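About Aveck

Aveck is a small company that writes and tests the software for robot arms which sort things. We began with two people and one borrowed office, and today we have customers in food packing, in pharmacy supply and in one school workshop. Most of our work is done in simulation before any real arm moves.

People who visit this page often ask about the Lania fault, so we prefer to tell it ourselves. In November our sorting program, Lania, was tested for 700 cycles and passed. At the customer, Baloyi, it stopped after 42. The gripper opened too early, and a part landed on the edge of a bin. The program recorded it as "placed". The arm then came down for the next part and pushed against the first one until the safety stop cut the power. No person was hurt, but one finger of the gripper was bent.

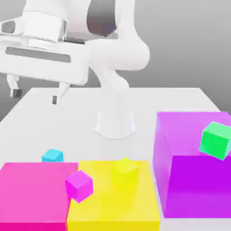 Reading time: 2 minutes

The cause was ours. Lania counted a part as delivered when the fingers were open, and it did not check where the part was. Kosmas Vasilakis rebuilt the test with coloured cubes and open bins, and he gave special attention to the bad cases: a cube leaning over the rim between two bins, or a cube left on the table behind one. Every new version must now recognize these before we release it.

We also lowered the force limit by 30 per cent. Hendrik Msimang, who is responsible for safety with us, can stop any release and does not have to ask the management.

If you have a fault with our software, please write to us, also when it is a small one.

Comments

rirkemus_fan: Is the force limit also changed in the older versions?

Hendrik Msimang: Yes, with the last update. Please install it before you start the arm again.

P. in packing: We had the same thing with parts on the rim. Good that you wrote it down.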